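Drinking water at Clakville: an interview with the network manager

Nicanor Esquivel on old mains, hard water and the summer ahead

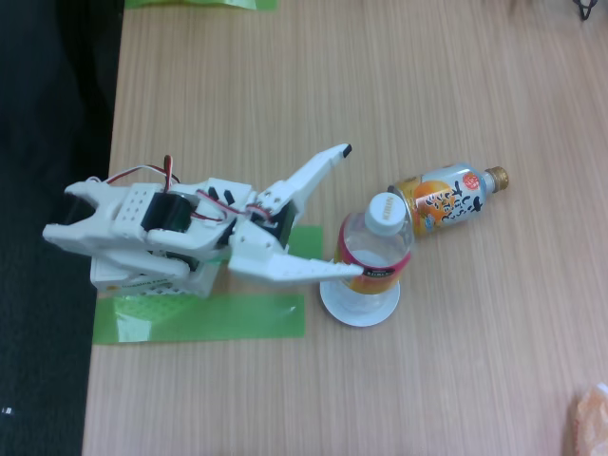
Background

The Clakville district supply serves 1143 properties from the borehole at Prurkivberg. Nicanor Esquivel has managed the network for 8 years and spoke to the residents' bulletin in May, shortly before the renewal of the Escobedo Road main was due to begin.

The condition of the mains

Mr Esquivel explained that the oldest pipes in the district are made of cast iron and have been in the ground for 59 years. "They were well laid, and many of them would serve for a good while yet," he said. "The difficulty lies at the joints. When the clay dries out in summer the ground moves, and the joints begin to weep."

Escobedo Road has been placed first in the programme on account of the number of repairs carried out there. The work is expected to last 19 weeks. Residents will receive written notice before any interruption to their supply, and the water will be turned off only between 9 a.m. and 3 p.m.

Taste and hardness

Asked about the complaints most often received by his office, Mr Esquivel named limescale. "Our water comes through chalk, and it is hard. It is perfectly safe to drink. People who move here from Tavar notice the kettle first, then the shower head."

He does not advise the fitting of a softener to the kitchen tap. Those who dislike the taste of chlorine may leave a covered jug in the refrigerator overnight. A tap which has stood unused during a holiday should be run until the water is cold.

Use of water in dry weather

No restrictions are planned at present. Mr Esquivel asked that gardens be watered after 7 p.m. and that dripping overflow pipes be reported to a plumber without delay. "An overflow can run behind a shed for months," he said. "We see it on the night readings, but we cannot see whose it is."

Leaks in the public highway should be reported to the district office, giving the nearest house number.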